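The Plate Problem
A two-handed robot learns to pick up flat tableware by giving some of its failures a second look
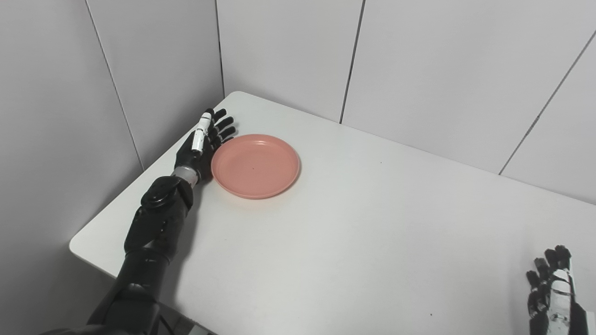

The left hand at the rim of a plate on the test table, with the right hand at the lower right of the frame.

A dinner plate gives a robot hand very little to work with. A mug has a wall and a handle. A bottle has a body the fingers can close around. A plate lying on a table has a rim a short distance above the surface, and underneath the rim is a gap that a fingertip may or may not fit into. If the fingertip comes in too high, it slides over the rim. If it comes in too low, it drags on the table and the wrist absorbs the load.

Eusebio Cifuentes has spent most of the past two years on that gap. He leads the manipulation work at Grekau, a small research company that builds control software for two-armed robots, and his group's latest result concerns what it calls contact relabeling. The method changes how a learned policy uses its own unsuccessful attempts. It does not involve a new hand, a new sensor or a larger network, and it can be stated in a paragraph.

The policy is trained first by imitation. An operator drives the arms through a task, and the system records camera images, joint positions and motor currents. The trained policy is then run on the real robot, and every attempt is stored. In most labs the failed attempts are discarded or marked as failures from beginning to end. In Grekau's method they are cut at the first moment of contact, and the part before contact is judged separately from the part after it. An approach that reached the rim at a usable height and angle is kept as a good approach, even if the lift that followed was poor. The lift is kept as a bad lift.

"A failed run is usually eighty percent fine," Cifuentes says. "We were teaching the policy to avoid things it was doing well."

The hard part is deciding when contact begins. The hands used in the study have no tactile skin. Contact has to be inferred from motor current and from the difference between where a finger was told to go and where it went. Both signals are noisy, and both drift as the finger drives warm up. A threshold set in the morning gives false positives by midafternoon.

Purificación Mateos wrote the detector. Her background is in fault monitoring for packaging machinery, and the approach carries over from there. The detector, named Griva, models each finger's free-space behavior and updates the model continuously during motions when contact is known to be impossible, such as the first part of a reach. When the finger nears the object, the update is frozen and the residual is watched. A contact is declared when the residual rises and stays up for a fixed window. The window is short enough to be useful and long enough to reject the spikes produced by gear friction.

Mateos considered a learned detector and dropped it. She had no reliable labels to train one on, and labeling by eye from the head camera proved to be poor. When a fingertip approaches a rim from the far side of a dark hand, two people looking at the same image will disagree about whether it is touching. They also disagree with themselves a week later. Griva's output was checked instead against a thin pressure mat laid on the table during a separate calibration session. The mat was removed for the experiments.

The study used 300 teleoperated demonstrations, recorded on one robot over the course of August. The task was to reach for a plate placed anywhere within a marked region, tilt it with one hand, bring the second hand to the raised edge, and lift with both. The trained policy then made 927 attempts of its own. These were run through Griva, cut at contact, scored on each side of the cut, and added back to the training set with separate weights for approach and lift.

Scoring the approach is simple. The fingertip height and the hand's angle to the table are known from the joint encoders, and a range for each was taken from the demonstrations. Scoring the lift takes more work. A lift counts as good if the plate leaves the table, stays within a set tilt, and is held until the arms stop. A depth camera fixed above the table makes that measurement, and the policy itself never sees its output.

After retraining, the policy completed up to 90 percent of its lifts with the best-performing plate, a shallow plastic one with a flared rim. That figure needs its conditions stated. It applies to a single plate type, under even lighting, on a clear white table. The group's paper gives results for 7 plate types, and the gain varies widely among them. Plates with a pronounced rim improved the most. A flat-edged glass plate barely improved, and the authors attribute this to the vision system, which places the edge of clear glass badly enough that few approaches reach contact at a usable height in the first place. Where there are almost no good approaches to rescue, relabeling has nothing to contribute.

The comparison with ordinary filtering is the more instructive one. A policy retrained only on its successful attempts also improved, though by less, and it picked up a bias. It came to favor plates in the part of the table where it had already been succeeding, and it became hesitant elsewhere. Its reaches toward the back of the table slowed and sometimes stalled. The relabeled policy showed much less of this effect. Good approaches toward the back of the table had been kept even when the lifts there failed, so the reach remained well represented in the data.

Stalling is a familiar complaint among people who run these systems. A policy brings the hand close to the object, within what looks like a finger's width, and stays there. The images in the training set contain many frames of hands near objects and fewer of the brief transition into contact, and a policy with little to go on tends to reproduce the average of what it has seen. Cutting the data at contact has a side effect here. It gives the system an index of exactly where the transitions are, and they can be sampled more often. Cifuentes's group did this in a second round and reports that the pause before contact became shorter. The paper does not separate the contribution of the resampling from that of the relabeling, and a reader would be justified in asking for it.

The use of two hands adds a further complication. In the demonstrations the second hand waits near the front of the table until the plate is tilted. How long it waits depends on the operator. Some operators began moving the second hand early, as a person would, and others held it still until the tilt was complete. The policy learned a mixture of the two and would occasionally start the second hand, stop it, and start it again. The group's fix was procedural. Operators were asked to move the second hand only on seeing a gap under the raised side, and the demonstrations that broke the rule were recorded again.

"It makes the robot slower than it needs to be," Mateos says. "We accepted that. A consistent slow motion gives us something we can measure against."

Outside interest has come mainly from companies that handle tableware in volume. Casado, which runs commercial dishwashing lines for institutional kitchens, has supplied worn plates for the next round of tests. Worn plates matter. Scratches change the friction between fingertip and rim, and a chipped edge changes the height at which a finger can enter. Stacks are a separate problem and are not covered by the present work. The upper plate in a stack can be lifted without touching the table at all, so the approach range taken from the demonstrations does not apply.

There are reasons for caution about how far the method extends. It assumes a task with one decisive contact that divides the attempt into two parts. Picking up a plate fits that description. Folding a towel does not, and neither does inserting a connector, where contact is made and broken several times and a good early contact may be of no value if the alignment is wrong. Mateos has begun work on a version with multiple cuts, under the project name Loltel. It assigns each segment its own weight, and the number of segments is decided by the detector. Early runs produced too many segments. Sliding contact is the main cause: a fingertip moving along a surface catches and releases repeatedly, and each release looks to Griva like a separation.

Hardware dependence is the other open question. Griva relies on finger drives that can be pushed backward with modest force, so that an outside load shows up in the current. A hand with high-ratio gearing hides that load. The group has tried the detector on one such hand, a simple two-finger model, and contact was declared so late that the cut fell inside the lift. The relabeled data were then worse than the unlabeled data. A tactile fingertip would solve this, at the price of wiring and wear, and Cifuentes does not rule it out for the hands that need it.

For the time being the work continues on plates. The next set of experiments will change the table, first to a darker surface and then to a textured one, with the policy left as it is. Mateos expects the detector to be unaffected and the approach heights to suffer. The demonstrations for a retrained version are already being recorded.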